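Pillero ya desmonta ordenadores viejos en Oltham

14 de junio de 2019

Pues sí, ¡por fin me he pasado por el taller que Pillero ha abierto en Oltham! Iba para media hora y me quedé toda la tarde, entre torres de sobremesa abiertas y tumbadas de lado.

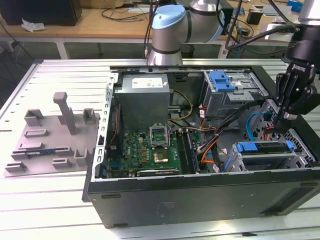 ¿Qué se hace con los equipos que llegan? Se abren, se revisan pieza a pieza y lo que sirve se guarda para montar otros.

Me lo contó Sharon Khaemba, que lleva el taller y habla de cables SATA como otros hablan de fútbol. Quieren tener listos 50 ordenadores en octubre para la biblioteca de Barasa.
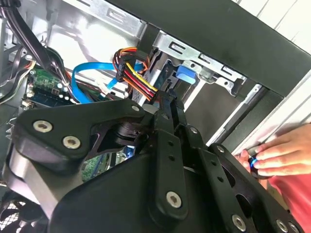
Cables de alimentación y cable SATA azul, junto a la jaula metálica.

Lo que más me entretuvo fue la parte de los discos (yo siempre los he sacado a tirones, lo confieso). Ayman Geagea me enseñó a soltar primero los conectores, sin prisa.

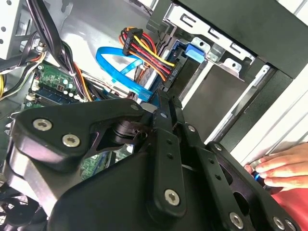 Luego se borran los datos, y eso ya es cosa de paciencia: siete discos tenían en cola cuando me fui.
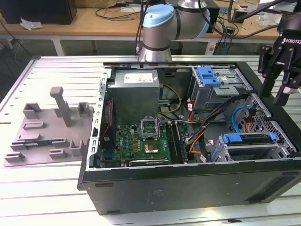 Con los procesadores Ayman se pone más serio. Un contacto doblado y adiós placa, me dijo. En la Dell de la mesa el marco del zócalo estaba abierto, con la palanca levantada, y yo ni me acerqué. El taller admite equipos todas las tardes, a partir de las 4, en la calle Anport.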